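Home > Workspaces > Desks and Tables > Cleaning and Care

White desktop and blue microfiber: who is shedding on whom?

15 replies

prirklow_desk
Original poster

I bought a white standing desk because I believed it would make me a tidier person. It has made me a person who thinks about lint.

The top is matte white, smooth, rounded corners, shoved up against a white wall. Every week it gets wiped with a blue microfiber cloth, and every week there's a little gathering of dark specks on it that I would swear wasn't invited. Wipe, admire, sit down, specks.

White top, and in the second and third the blue cloth:

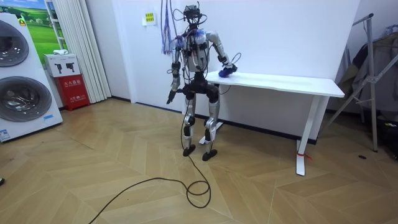
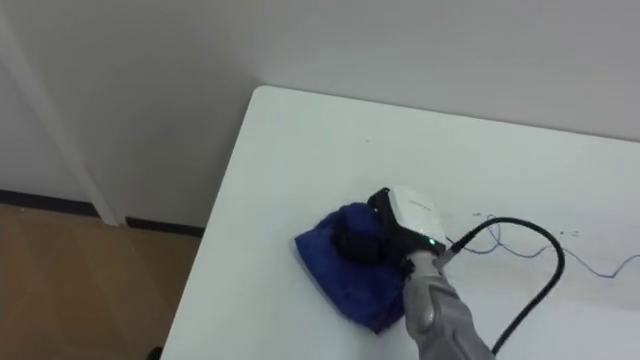
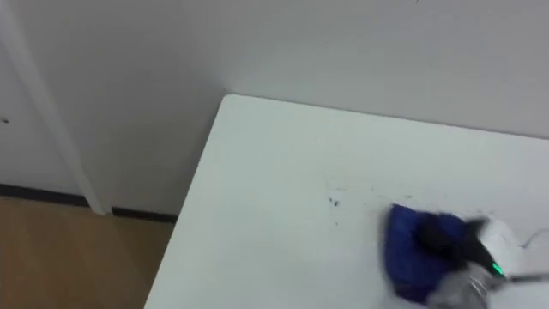 So my theory is that the cloth is the problem. It came in a multipack, it's a very deep blue, and it has been through the wash with everything else I own, including a black fleece I now regret. My wife's theory is that I'm the problem. She has the weight of history on her side but I'd like a second opinion.

Things I've tried: wiping with it damp. Wiping with it dry. Wiping with it balled up in one hand while on the phone. Turning it over and pretending that's a clean one. A spray from under the sink called Trudeletti Bright Surface that smells like a lemon's attorney.

What I want to know is (a) is it the cloth, (b) do I need a white cloth for a white desk, and (c) did I just buy the wrong color desk.

marmalade_hinge

(c)

Next question.

tablefeet

It's the cloth, or more exactly it's what the cloth met in the laundry. Microfiber grabs lint. That is the whole job. Wash it with cotton towels or a fleece and it comes out wearing them, and then you rub that on a white surface and act surprised.

Wash them separately, warm, no fabric softener, no dryer sheet. Softener coats the fibers and then they push dust around like a bored kid with peas.

prirklow_desk
Original poster

I've been using softener. I thought I was being kind to them.

old_casters

Going to disagree with tablefeet a little. The wash matters, sure, but look at how most people hold the thing. Scrunched up. A scrunched cloth touches the table in maybe a few lumpy spots, and everything between the lumps just gets herded along until it falls out the back. You can wash that cloth in holy water and it'll still leave a trail.

Fold it in half, then in half again. Flat face down. When that face is dirty, refold to a clean one. I cleaned offices for years and this was the first thing they taught us, ahead of where the bathrooms were.

marmalade_hinge

Nobody at home folds the cloth.

old_casters

I fold the cloth.

marmalade_hinge

I believe you. I'm also a bit frightened of you.

tablefeet

Folding is fine, but folding a linty cloth gives you four neat sides of lint. Fix the laundry first.

kola_and_crumbs

Can I ask the obvious one? Are you dusting before you wipe? If there's grit on a white top and you go at it with a damp cloth, you get gray smudges where you used to have specks. Then it dries and you have smudges AND specks. I did this to a kitchen table for most of a year and blamed the table.

Dry pass first. Long strokes, one direction, toward yourself, and catch it at the edge. Then the damp pass.

prirklow_desk
Original poster

I've been going in circles. I thought circles were the professional way.

old_casters

Circles are for waxing cars and for people in commercials.

quietdrawer

Something else worth checking is where the stuff is coming from. My desk is against the wall too and I get a line of grime at the back edge because dust slides down the wall and off the cables. If you have cables running across or hanging over the top, those are dust magnets. Wipe the cables. I did mine last September, first time ever, and the cloth came away looking like I'd cleaned a chimney.

Same goes for a dark baseboard. You can't see dust on a white one, so people assume they don't have any. On a dark one it shows like snow.

tablefeet

Second the cables. Also the top edge of the legs and the crossbar on any standing desk. Everything you knock off the top lands there, and then you raise the desk and it all goes for a ride.

prirklow_desk
Original poster

I've just looked at the crossbar. I'd like to withdraw from the forum.

sarkozi_fan_82

White desk owner here, three years in. Mine's the Sárközi one with the matte finish. To your (b): yes, get pale cloths, but for a different reason than you think. A blue cloth doesn't show you when it's dirty. A white one does, very rudely. You'll change it far more often out of shame.

The other thing is threads. Cheap cloths with a stitched border fray at the edge and leave fine little threads on the table, and if the cloth is blue the threads are blue and you see every one. Get the kind with no stitched edge. Or snip the fraying bits before you start. Don't pull them, you'll get a yard of it.

kola_and_crumbs

Counterpoint: I like seeing the threads. A white thread on a white desk is still there, you just don't know about it.

sarkozi_fan_82

That's the dream, though. Not knowing about it.

tablefeet

This is how people end up with white carpet.

marmalade_hinge

I'd still like to talk about (c). I had a white desk. I sold it to a coworker and got a mid-brown oak-looking thing and I haven't wiped it since. It looks exactly the same every day. I assume it's filthy. I sleep beautifully.

old_casters

Please don't ever invite me over.

quietdrawer

On sprays: for a matte top I'd drop the lemon one. Anything that says "bright" or "shine" tends to leave a film, and film is sticky, and dust loves sticky. Matte finishes show it as a patchy look when the light comes in low. A drop of dish soap in warm water, wring the cloth until it's barely damp, then a second cloth with plain water, then dry. It's boring and it costs nothing.

Try a corner first if you don't know what the top is coated with.

prirklow_desk
Original poster

The patchy look, yes. I'd been telling people that was the finish.

OK, so if I'm reading everyone right:

Cloths get their own wash, no softener.
Dry pass, straight lines, toward me.
Fold the thing.
Barely damp pass with dish soap, then plain water, then dry.
Cables, crossbar, baseboard, and whatever else I've been living alongside.

That's a lot of steps for a table.

old_casters

It's three minutes. You spent longer typing the part about the lemon.

tablefeet

I'd put the cables first, before the dry pass. Work from high to low or you'll be doing the top twice.

kola_and_crumbs

Agree on high to low. Disagree that you need soap every week. Once a month for soap unless you eat at it.

prirklow_desk
Original poster

I eat at it.

kola_and_crumbs

Soap every week.

prirklow_desk
Original poster
Edited 2nd December

Update for anyone who finds this by searching at a strange hour. Washed the cloths by themselves and the lint trap was a revelation. Folded one properly and felt like a waiter. Did the cables, then the top in straight lines, dry and then damp.

Much better. Fewer specks by a long way, and the patchiness went after the second go with the dish soap. There's still one small dark speck near the corner that doesn't move for anything. I've gone at it with a fingernail. I think it might be part of the desk.

My wife would like it noted that she said it was me.

quietdrawer

Could be a nick in the coating with dirt down in it. Damp cotton swab, bit of baking soda, go gently. If it's still there after that, put a coaster on it.

marmalade_hinge

Or oak.

tablefeet

Don't use baking soda on matte, it's an abrasive. You'll trade a dark dot for a shiny one.

quietdrawer

I've used it on mine plenty of times and never had a shiny spot.

tablefeet

Get down level with the top and look across it toward a window.

quietdrawer

...

I'll be buying a coaster too.

Thread views: 869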